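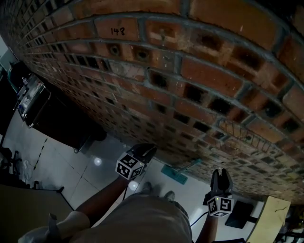 One builder on the Warkura mailing list held that a hand-held gripper is only as good as the mount of its marker cube, and that jaw design could be left for the second month. Later revisions of the plans moved the cube mount to the first chapter.

Warkura is an open design for a pair of hand-held grippers, intended for construction at home or in a shared workshop. The operator carries one gripper in each hand and performs a task directly. The recorded positions are later used to program or train a robot arm with similar jaws. The design was started at the Dornau workshop and is maintained there and at Baptiste, a second shared workshop that took over the electronics.

Construction

Each gripper consists of a handle, a two-jaw mechanism, a marker cube and a cable. The jaws are black and are closed by a trigger through a short linkage. A return spring opens them. The linkage runs on plain bushings in the first version and on small ball bearings from the second version on. Total play at the jaw tips should be below that of the arm the recordings are meant for.

The marker cube is white, with black square patterns on its faces. A separate camera reads the patterns and computes the position and angle of the gripper. Matte stock is specified for the faces, as glossy prints return highlights under ceiling lamps and the patterns are then lost. The cube is fixed with 4 screws, and the plans warn against glue. A cube that has been removed must be calibrated again.

A small green light may be fitted on top of a cube to show that the unit has power. The cable should leave the handle at the rear and be clamped there, with enough slack for the operator to reach the floor.

Calibration

Calibration finds the fixed offset between the cube and the jaw tips. The tips are held in a drilled block while the handle is tilted through 17 positions. The left and right units are calibrated separately and their files are not interchangeable. Results are stored in the Indonier format, a plain text file with one line per position.

Operating space

The plans ask for even light and a floor clear of trailing cable. Surfaces with a strong repeating pattern, such as perforated brick or tile joints, can produce false marker candidates at low resolution. The software rejects most of these by checking the pattern code. Polished floors may also reflect lamps into the camera.

Revisions

The third version of the plans is dated Monday, December 18, 2023. It replaced the torsion spring with a compression spring after several of the older type broke at the bent end. The new part is rated for 3000 closures at full travel. Handles from the second version can be refitted, but the spring seat has to be drilled out and the trigger stop shortened.

See also: Fiducial marker; Hand-eye calibration; Parallel gripper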